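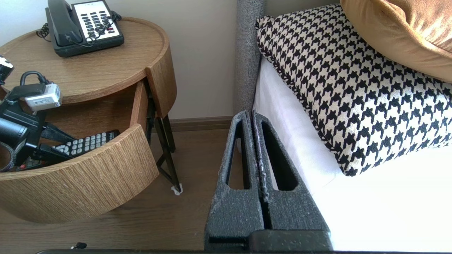
# Riltimen Bedside Lamp

We've been selling the Riltimen for long enough now that it feels like a member of the family, and it's still the lamp we point people to when they come in and say they just want something nice to read by. It is a small lamp with a fabric shade, a heavy base and one good big knob, and it gives a soft, warm light that falls on the page and mostly leaves the other side of the bed alone.

The shape comes from the Krajčí workshop, who drew it for a guesthouse that wanted a lamp its older guests could turn on in the dark without patting around the wall for a switch. Anyone who has knocked over a glass of water at three in the morning will know why we liked it right away. The knob sits low on the front of the base, it's wide enough to find with the side of your hand, and it clicks softly when it goes off so you know it really is off.

## The light

The Riltimen comes with its bulb, a warm white LED that dims all the way down to a faint glow. At full brightness it is plenty for a paperback with small type (or for threading a needle, as one customer in Wernbridge wrote to tell us - we were delighted). Turned down low it makes a very pleasant night light, and quite a few people leave it that way in a guest room so visitors can find the door.

The bulb has a standard screw base, so you won't have to hunt for a special one when the time comes. Please choose a replacement marked as dimmable. The ordinary kind will light up, but it tends to flicker or buzz at the low end, and we get letters about it every winter.

## Choosing a shade

There are two shades, and we go back and forth about which one we like better.

- **Oat** is a loosely woven linen blend. More light comes through the sides, so the whole corner of the room gets a bit of it. Good if yours is the only lamp in the room.
- **Moss** is a closer weave in a deep gray-green. Most of the light goes down and up, with a gentle band of color around the middle. If somebody next to you goes to sleep earlier than you do, this is probably the one.

Both fit the same base and lift off with a single ring, so you can buy the second one later if you change your mind or paint the bedroom. Spare shades are listed on the Godier accessories page along with the knobs and the felt.

## Will it fit on my nightstand?

This is the question we're asked more than any other, and I wish more shops would talk about it. The base is 14 cm across, so it takes up no more room than a saucer, and the lamp stands 50 cm tall to the top of the shade. On a small table you'll still have space for a book and a cup. If your nightstand is a low one, sit up in bed the way you do when you read and check that the bottom of the shade would come somewhere near your chin. Higher than that and you'll be looking at the bulb, lower and the light never quite reaches the page.

The cord is 90 cm from the base to the plug. For most beds that's fine, but if your outlet is behind the headboard or across the corner, do measure first, or ask for the long cord when you order. It costs a little extra and comes in the same cotton braid.

## Details

| | |
|---|---|
| Height | 50 cm |
| Base | 14 cm across, cast iron with felt underneath |
| Cord | 90 cm, braided cotton (long cord on request) |
| Bulb | dimmable LED, warm white, included |
| Shades | Oat or Moss |
| Made by | Godier |

## Looking after it

A soft brush or the little round attachment on a vacuum cleaner will keep the shade fresh. Go gently and work from top to bottom. Please don't wash it, even by hand, as the glue along the rims doesn't care for water. The base only wants a dry cloth now and then.

## Ordering

We make the Riltimen in batches, and the last one was 3,000 lamps, which we thought would see us through to spring and didn't. Oat is in stock now. Moss will be back in August, and you're welcome to put your name down for one - we only charge your card when it ships. Lamps can also be collected from the Wernbridge shop, where there is one of each lit on the counter if you'd like to try the knob.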